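Mullo (record shop)

Mullo was an independent record shop and listening room in the harbor district of Stillodar. It sold new and used vinyl, cassettes and sheet music, and held small concerts on its upper floor. The shop is remembered mainly for its lending shelf and for the recordings issued on its own label, Drimport.

History

The shop opened in a former ticket office beside the ferry landing. Its first stock came from the closing sale of a regional radio station and consisted largely of dance orchestra records, church music and spoken-word discs. Newer releases were added gradually, and by its second winter the shop had become a regular stop for collectors arriving on the Tuesday ferry.

A leak in the roof forced a temporary move to Zwane Street, where the shop traded from a single room without a listening area. It returned to the original building after repairs and took over the upper floor, which had been used for storage.

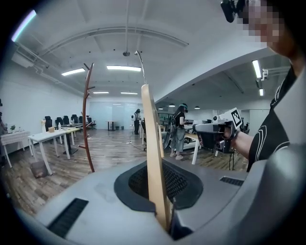

Aldous Fenwray
Contributing Editor, Music and Recorded Sound

The lending shelf

Customers could borrow up to two records at a time from a shelf near the entrance. Loans lasted 10 days and were written in a ledger kept at the counter. The shelf held 200 titles at its largest, most of them donated. Borrowers were asked to leave a short note in the sleeve, and many of these notes remained with the records when the collection was broken up. They range from remarks on pressing quality to personal letters of several pages.

Drimport

Drimport was founded to document the upstairs concerts. Its releases were pressed in small runs, usually of 80 copies, and sold only at the counter. The catalog favored solo accordion, unaccompanied singing and string trios. Early sleeves were printed on gray card with a stamped title; later ones carried line drawings of the harbor.

The label did not edit its recordings heavily. Applause, footsteps and the ferry horn can be heard on several of them — a practice praised by some listeners and criticized by others, who found the quieter pieces hard to follow.

Closure and legacy

Mullo closed when the lease on the building ended. The remaining stock was sold over one weekend in January, and the Drimport master tapes passed to the Stillodar town library, where they may be heard by appointment. The original shop sign hangs in the library's reading room.

See also

Drimport discography
Music of Stillodar
Zwane Street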